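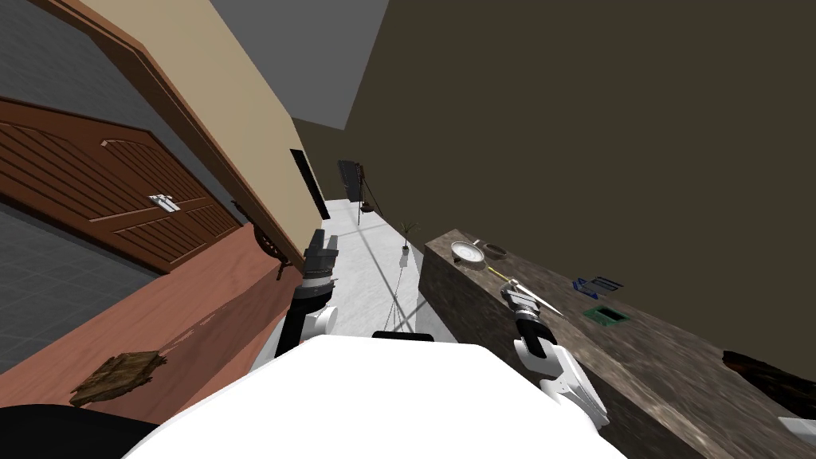

After the River Comes In: Tips for Cleaning a House and Shed

by Melquiades Robles
December 11, 2021

In September the river in Ornenness came over the road and stayed in our street for 8 days. I have cleaned two houses after high water, my own and the one of my wife's parents, and I write down what I learned so that other families can use it.

Before you start
Do not go into a room with standing water if the electricity is still on. Ask the power company to switch it off from outside. Wear rubber boots, long gloves and a good mask. Flood water can carry sewage, farm chemicals and fuel, also when it looks clear.

Take photographs first of every wall and every machine, with the water line on it. My insurance office asked me for 74 of them, and I was glad that I had more.

Mud
Take the mud out while it is soft. A flat snow shovel works better than a garden spade. After this, rinse from the top of the wall to the floor, and push the water to the lowest door with a rubber broom.

If you smell oil, stop. Mud with oil must not go to the street drain or the garden. In our town it went in closed drums to the Kaewkla depot, and they took it without payment. Call your own town and ask where they accept it.

Walls and floors
Wash first with dish soap and warm water, and only later disinfect. Bleach does little on a dirty surface. Follow the amount on the bottle, open the windows, and never mix bleach with ammonia or with vinegar.

Wet insulation must go out. Open the wall higher than the water line, for the water climbs inside. Our line was at 60 centimeters and the insulation was wet at 107.

Doors swell. Take them off the hinges and lay them flat on blocks, with air on both sides. Do not plane a door in the first weeks, or it will be too small when it is dry.

The shed
Metal tools: wash, dry the same day, wipe with a thin oil. The neighbors in Rotetti street used cooking oil and it became sticky, so buy the mineral one. Paint cans and garden poison that were under water go to the collection point, even when the lid is closed.

Well water
Do not drink it, and do not wash vegetables in it, until a laboratory has tested it. We sent our bottles to Vostach and waited for the paper before we opened the kitchen tap again. Boiling kills germs but it does not take out metals or fuel.

Vegetables that stood in the flood go in the trash, also the potatoes under the ground.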